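How to Find Out Whether You Need a Mesh System Before You Pay for One

The box says whole-home coverage. The box always says that. I have set up the two-piece Okari kit and the older Lallau single router in the same house, and the difference was smaller than the price suggested. So before you spend anything, spend an evening measuring.

You will need a laptop, a network cable, and a free speed test. Any will do, as long as you stick with the same one throughout.

Step 1. Get a wired number first

Plug the laptop straight into the router and turn its wireless off. Run the test twice and write down the lower result. Mine was 708 Mbps on a plan sold as "up to" a gigabit, and no router was going to fix that. If your wired number is far below what you pay for, stop and call your provider.

Step 2. Clear a spot for the router

Put it out in the open, at table height or above. A cabinet is a bad place for it, and so is the floor behind the TV. The Stender manual claims its antennas "adapt to any placement." I moved mine out of a closet and the bedroom signal went from unusable to fine, so draw your own conclusion. 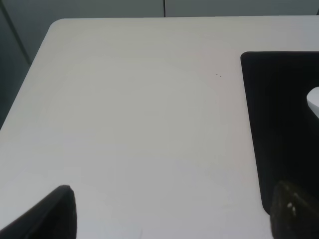
A clear, flat surface beats a closed cabinet.

Step 3. Test the rooms you use

Unplug the cable, turn wireless back on, and go to the places where people sit with a screen. Skip the hallway. Run the test with the door open, then with it closed, and note both. Do this around 8 p.m. if you can, when the neighbors are online too. A test at ten in the morning tells you very little about movie night.

If the router gives its two bands separate names, test each one. The 5 GHz band will look great up close and fall apart two walls away. Combined names ("smart steering," in Okari's words) hide this, and I have watched a phone cling to the wrong band for an entire call.
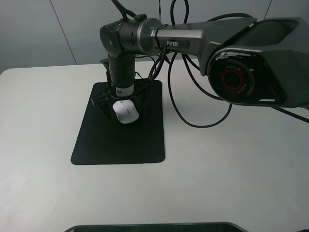
PIPER arm over a white tabletop.

Step 4. Try the free fixes

Change the channel by hand. On the 2.4 GHz band use 1, 6, or 11 and ignore the rest. Update the firmware, then restart. Turn off anything labeled "turbo" or "gaming priority" and test again. On the Lallau, switching that feature off made the upload faster — make of that what you will.

Apps such as Gudeta will draw you a colorful heat map of the house. It is pretty. A list of rooms with numbers next to them does the same job.

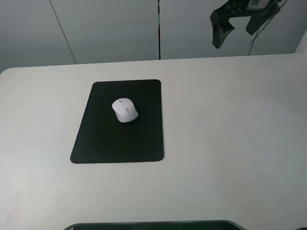
Step 5. Decide

Compare your worst room with what you do there. Streaming 4K video takes about 25 Mbps. If the room gets 60 with the door closed, a mesh kit will give you a bigger number and the same movie.

If one room is still dead, run a cable to it and add a cheap access point. Mesh makes sense when several rooms are bad and you can't run cable. Even then, buy from a store with a decent return policy, keep the packaging, and repeat Step 3 before the return window closes.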